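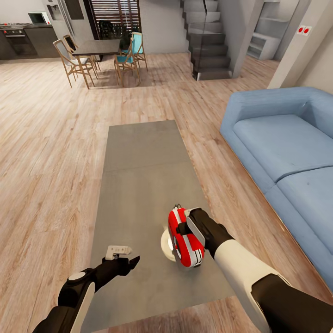 Opening slide: a long gray rug on a light wood floor

Posted in June by Dušan Živković

Do music store lessons pay off? Speaker notes, Wumesville

Clidico sells 33 lesson slots a week and says students stay. Stay how long? Ask the room.

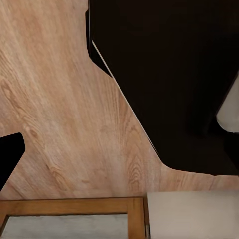 Slide 2: wood grain

Of 292 sign-ups, 90 bought an instrument – nearly all in week one. I'd call that a sale with a lesson attached. Pause.
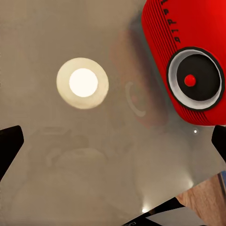 Kelmendi's tutors get 10 minutes between students. Try tuning a violin in that. Take questions.

We use cookies. Accept | Settings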